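Course Materials > Introduction to Mobile Robots > Handouts

HANDOUT 6: NOTES FROM THE CENDBRIDGE OPEN DAY
Revised March 15, 2021

These notes go with the visit to the Cendbridge delivery robot lab. Read them before the discussion section. If you missed the visit, they cover what you need for the written report.

1. What was shown

The demonstration was run by Hafiz Simanjuntak of Kilent. The first half was a talk on the test schedule, and the second half was sidewalk driving in the Harahap simulator. Each run is 400 meters long, with a time limit of 30 minutes. A run ends early if the robot leaves the pavement or stays stopped for 70 seconds.

Kilent had logged 764 runs up to the day of the visit. Most were done with the second version of the planner. Do not compare the two versions in your report, as the stopping rule was changed between them.
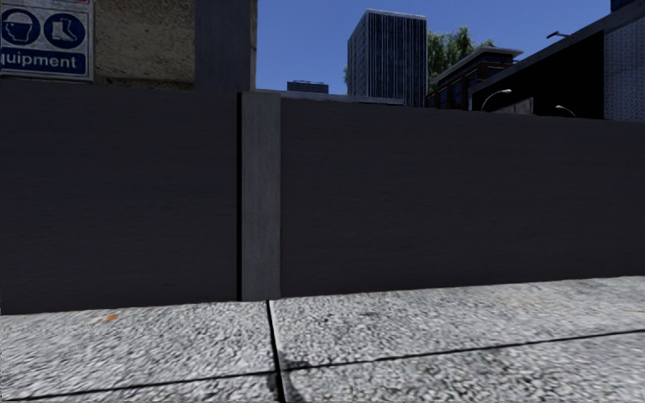 The planner works in two layers. The upper layer picks a route along the sidewalk network and does not change it during a run unless the way is blocked. The lower layer picks a speed and a steering angle many times a second. Most of the questions on the day were about the lower layer, and so is most of the homework.

2. Ground surface

Mr. Simanjuntak spent some time on ground texture. A coarse pebbled surface gives the vision system a lot of small detail to follow, but a stain or a dark joint can be read as an edge. The lower layer is supposed to slow down for an edge and then check it against the depth estimate before it stops. 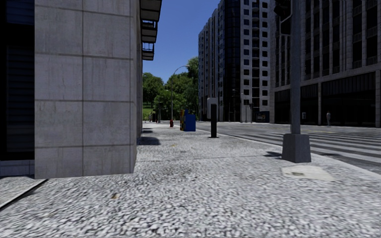 Obstacle classes are the other half of the report. The Eltico class list used in the lab has three groups: fixed, movable and moving. Street furniture goes in the first group. On the downtown block that means the fire hydrant, the newspaper boxes and the traffic pole with its wide pedestal, while the pedestrians go in the third group. Give a clearance distance for each group and say how you chose it.

3. For the report

Two pages, typed. Explain the two layers in your own words. Describe one way a surface mark could cause a false stop. Use the units given in Handout 2.

Comments (3)

rkm_07: Does the clearance table count toward the two pages?

Course staff: No, put it on a separate sheet.

tessl: Section 2 helped. I had the depth check and the slowdown in the wrong order.

Questions about this handout: see the course office | Back to top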